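现在的机器到底能不能帮忙收拾厨房了？

Natália Malý 发表于 2025年3月27日

先说下情况，家里两个大人两个孩子，每天晚饭后最烦的就是收拾桌子。不是洗碗，洗碗有洗碗机，我说的是洗碗机之前那一段：盘子里剩的东西倒掉，碗摞起来，孩子的玩具从沥水篮里捡出来（对，他们什么都往里面扔），桌子擦一遍。每天都要弄，弄完我就只想躺着。

最近老刷到那种会叠衣服、会端盘子的机械臂视频，看得我心痒痒的。我老公说都是加速播放，骗人的。我想问问有没有真正接触过的朋友，现在花钱能买到一台能干这个活的吗？不用多快，我去哄孩子睡觉，它慢慢弄就行。预算嘛……看能力再说，太离谱的就算了。

另外我爸在一个小车间做分拣，他也想知道他那个活是不是快被机器顶了，顺便帮他问一句。

——————

Kjell Strömberg

不能。省省吧，买个好点的洗碗机，再给孩子定个规矩，谁扔的谁捡。扫地机器人我家都换到第三台了，现在还天天卡在地毯边上，你还指望它收桌子？

——————

Celeste Herrera

楼上说得有点绝对，不过方向没错哈哈。我在一家叫 Plastier 的小公司上班，做塑料餐具和儿童用品，车间里用机械臂有几年了，所以你和你爸的问题我都能说两句。

先说你爸那个。要看分拣的是什么。我们那条线上，同一种杯子，从同一个方向过来，机械臂一班抓 800 个没什么问题，比人稳，也不喊腰疼。可是一旦变成混装的退货箱，碗、盖子、小玩具搅在一起，就还是靠人。我们试过一套 Cakau 的系统，供应商演示的时候特别漂亮，搬到我们车间，光是调就调了很久，最后只留在单一品种的那条线上。所以你爸要是分的是杂货，我觉得还早，要是一整天都在搬一样的东西，那确实该留个心眼。

再说收拾厨房。难的地方跟大家想的不太一样。很多人以为难在力气或者速度，我觉得最难的是东西的样子太多了。盘子是圆的，有边，抓边就行，这个现在做得挺好。碗也还行。可是你想想你家桌上还有什么？孩子的玩具、抹布、半截面包、压在勺子下面的纸巾。软的东西一捏就变形，从哪里下手都得现想。

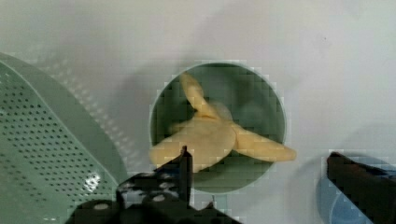
再比如一样东西搭在盘子上，有一头伸到盘子外面，人根本不用想，顺手就拿走了。机器得先分清楚哪块是盘子哪块是上面的东西，然后决定从哪个位置夹，夹的时候还不能把盘子带起来，也别碰到旁边的杯子碗。哪一步差一点点，它就得退回去重来。我见过一台为了拿一个小东西来回试，我在旁边急得差点自己伸手！

不过说真的，这两年进步很大，我不想泼太多冷水。以前是工程师把每个动作写死，东西挪一点就抓空。现在很多是人先带着它做，做很多遍，它跟着学。我同事 Marek Bartoš 就干过这个，他说一个"把东西放进篮子"的任务就录了 1,000 遍，录到后来晚上做梦都在往篮子里放东西。学出来的效果嘛，换张桌子还能用，换一套没见过的餐具就开始犯迷糊了。

还有你说的"我去哄孩子它慢慢弄"，这一点我劝你现在先别想。车间里机械臂外面是有围栏的，家里可没有，小孩半夜跑出来喝水怎么办？再说它卡住了也得有人管，你在卧室听见厨房哐当一声，还不是得爬起来。

所以我的建议：
今年别为了收桌子买机械臂，真的。
洗碗机选那种篮架能调的，少摞一次是一次。
玩具和餐具用不同颜色的篮子分开放，我家这样弄以后好多了（我儿子只肯用绿的，随他）。
想玩玩的话可以买个桌面级的小机械臂套件，当玩具买，别当家电买。

Natália Malý 回复：谢谢！写得好详细。我老公看完得意得不行，说他早就说了。篮子分颜色这个我明天就去买。

Celeste Herrera 回复：哈哈，视频加速这点他确实说对了，下次你看看角落里有没有写倍速，写着 4 倍的我都见过。

——————

Igor Kuruc

补充一点，上面那位讲的是车间，我讲讲家用的。我去 Heten 的展厅看过一次现场，他们摆了张餐桌，机器把杯子一个个放进架子里。能放，杯子也没碎，就是慢，我喝完一杯咖啡它还没放完。我趁工作人员不注意把一个杯子横过来，它停在那儿想了半天，最后绕过去拿别的了，我觉得还挺像我儿子的。

问了价格，销售没正面回答，只说四月会有一个租用方案，按月付，让我留了电话。到时候要是真的打给我，我回来更新。不过我估计租回来也得先把桌子摆整齐了它才肯干活，那我都摆整齐了还要它干嘛。

Jireš 那个牌子也有人推荐过，我没用过，不敢乱讲，有用过的来说说。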